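Häufige Fragen zu unserem Mittagstisch und zum Geschirrverleih

Liebe Gäste, liebe Nachbarinnen und Nachbarn, in den letzten Monaten kamen am Telefon so viele ähnliche Fragen, dass wir uns endlich einmal hingesetzt und die Antworten aufgeschrieben haben. Wer lieber mit uns spricht, darf das natürlich weiterhin gern tun!

Wer steckt eigentlich hinter dem Kutent?

Das Kutent ist eine kleine Küche mit angeschlossenem Verleih. Gegründet hat sie Roksolana Prokopenko, die vorher viele Jahre in Großküchen gearbeitet hat und irgendwann wieder für Menschen kochen wollte, deren Namen sie kennt. Das merkt man bis heute, vor allem an der Ausgabe, wo es manchmal ein bisschen länger dauert, weil noch schnell nach den Enkeln gefragt wird.

Wann gibt es Mittagessen?

Montags bis freitags von halb zwölf bis zwei. Am Freitag kochen wir meistens Eintopf, und der ist gegen eins oft schon ausverkauft (wir nehmen uns jede Woche vor, einen größeren Topf aufzusetzen). Im August machen wir zwei Wochen Pause, die genauen Tage hängen rechtzeitig an der Tür.

Muss ich mich anmelden?

Einzelne Gäste und kleine Runden nicht, kommen Sie einfach vorbei. Ab acht Personen freuen wir uns über einen Anruf am Vortag, damit wir im Raum Pustatau die Tische zusammenschieben können. Dort haben bis zu 30 Leute Platz, mit Kinderwagen etwas weniger.

Kann ich bei Ihnen Geschirr für ein Fest ausleihen?

Ja, sehr gern! Wir haben Teller, Schüsseln, Besteck und Becher für rund 200 Gäste, dazu Servierplatten und zwei große Suppentöpfe. Bitte melden Sie sich möglichst drei Wochen vorher, in der Zeit der Einschulungen und Sommerfeste lieber noch früher. Abgeholt wird nach Absprache am Hintereingang in der Stetine, dort können Sie auch kurz mit dem Auto halten.

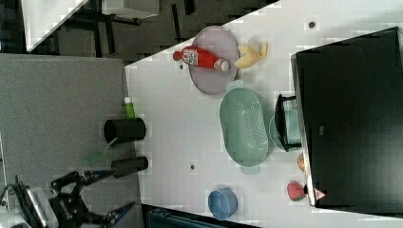

Zwei schwarze Becher, auf der Seite liegend.

Muss ich alles gespült zurückbringen?

Nein, das übernehmen wir. Bitte kratzen Sie nur die Essensreste ab und stellen Sie die Teller wieder in die Kisten, in denen Sie sie bekommen haben. Becher bitte nicht ineinanderstecken, wenn noch etwas darin ist, die bekommt man am nächsten Morgen kaum noch auseinander.

Was passiert, wenn etwas zerbricht?

Dann sagen Sie uns bitte Bescheid, und wir berechnen den Wiederbeschaffungspreis, mehr nicht. Scherben müssen Sie nicht mitbringen. Fehlt bei der Rückgabe ein Löffel, warten wir erst einmal eine Woche ab, denn erfahrungsgemäß findet er sich beim Aufräumen in irgendeinem Kuchenkorb wieder.

Gibt es auch vegetarisches Essen?

Jeden Tag, und an vielen Tagen auch etwas ganz ohne Milch und Ei. Bei Allergien fragen Sie bitte direkt an der Ausgabe nach. Wir haben eine Mappe mit allen Zutaten und blättern sie gern mit Ihnen durch, auch wenn hinter Ihnen jemand wartet.

Was hat es mit dem Pastor auf der Karte auf sich?

So heißt bei uns der Grießauflauf mit Pflaumen. Der Name stammt noch aus Roksolanas erster Küche, und wie er dort entstanden ist, erzählt sie am besten selbst. Eine Portion kostet genauso viel wie jedes andere Dessert, und ja, Sie dürfen nach dem Rezept fragen.

Wie kann ich bezahlen?

Beim Mittagstisch bar oder mit Karte, beim Verleih auch auf Rechnung. Die Kaution für das Geschirr nehmen wir in bar entgegen und geben sie Ihnen bei der Rückgabe gleich wieder mit.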